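Last updated Aug 13, 2024

# Tastard Self Storage: Frequently Asked Questions

These are the questions we get most at the front desk. If yours isn't covered, call the office during staffed hours or use the contact form. For the Clelta Road location, see the notes near the bottom, as a few rules are different there.

## Renting a unit

**What sizes do you have?**

The smallest is a 5 x 5 locker and the largest is a 10 x 30 drive-up. The main site on Tuominen Avenue has 451 units. Most people moving out of a one-bedroom apartment do fine with a 5 x 10. A three-bedroom house usually needs a 10 x 20, or a 10 x 15 if you take the beds apart and stack well.

**How long do I have to rent for?**

One month is the minimum. After that the rental goes month to month until you give notice. We don't prorate the first month, but we do prorate the last one if you give notice at least 11 days before you leave.

**What do I need to bring to sign up?**

A government-issued photo ID, a payment card, and a mailing address that is not the storage unit. If you are renting for a business, bring something that shows you can sign for it.

**Is there a deposit?**

No deposit. There is a one-time setup fee, and it is printed on the first page of the rental agreement.

**Can I hold a unit before I move?**

Yes, for up to a week, with a card on file. If you don't show up and don't call, the unit goes back on the list. Late May and the end of December fill up early, so call ahead for those.

## Packing and what you can store

**Boxes or plastic bins?**

Both are fine. Bins hold up better if you plan to go in and out of the unit a lot, and they stack straight as long as you buy them all in the same size. Cardboard is cheaper and fits odd shapes. Don't reuse grocery boxes. They attract bugs and the bottoms give out. 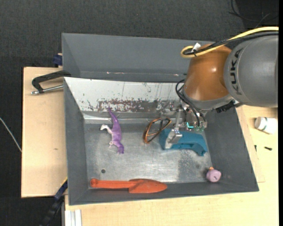 Whatever you use, label two sides and the top. Keep each one light enough that you can lift it alone. Books and dishes go in small boxes, bedding and coats in large ones. Put heavy things on the bottom of the stack and leave a walkway down the middle of the unit so you can reach the back wall.

**Do you sell packing supplies?**

The office sells boxes in four sizes, tape, mattress covers, and disc locks. Unused boxes can be returned with the receipt.

**What can't I store?**

- Food of any kind, including pet food and birdseed
- Gasoline, propane, paint thinner, and fireworks
- Ammunition
- Tires, unless they are on a vehicle
- Plants and animals
- Anything wet

Drain the fuel from mowers and trimmers before you bring them in.

**Can I store a couch or mattress long term?**

Yes. Use a breathable cover and keep it off the floor on a pallet or a few boards. Store mattresses flat if you have the room. For anything over six months, we suggest a climate-controlled unit.

**What temperature are the climate-controlled units?**

We keep them between 55 and 79 degrees all year. The drive-up units are not heated or cooled.

## Access and security

**When can I get in?**

Gate hours are 6 a.m. to 10 p.m. every day, holidays included. The office keeps shorter hours, posted on the door.

**My gate code isn't working.**

First check that you are pressing the star key before the code and the pound key after it. If the screen says "see office," there is usually a balance due. Codes turn back on within a few minutes of payment.

**Can I give my code to someone else?**

We would like you to add the person to your account and get them their own code. It's free. If you share yours, you are responsible for whatever happens under it.

**Do I need my own lock?**

Yes. We don't keep keys to any rented unit. If you lose yours, we can arrange to have the lock cut once you show ID, and there is a charge for that.

## Payment and insurance

**When is rent due?**

On the first of the month. A late fee is added on the sixth.

**Do I have to have insurance?**

Yes. Your homeowner's or renter's policy may already cover stored items, so ask your agent for a copy of the declarations page. If it doesn't, we offer a plan through Claltum and it gets added to your monthly bill.

**Will my rate go up?**

It can. You get 30 days' notice in writing before any change.

## Clelta Road location

**What's different there?**

It is outdoor vehicle parking only, for boats, trailers, and RVs. Every vehicle needs current registration and has to roll. The gate closes at 9 p.m. There is no office on site, so paperwork is done at Tuominen Avenue.

**Is there power at the parking spaces?**

No. Solar trickle chargers are allowed if they are attached to the vehicle.

## Moving out

**How do I give notice?**

By email, on the form in the office, or through your online account. A phone call alone doesn't count. Sweep the unit, take everything with you, and remove your lock. Until the lock is off, the rent keeps running. The dumpster by the gate is for office use, and items left in the unit are charged as a haul-away.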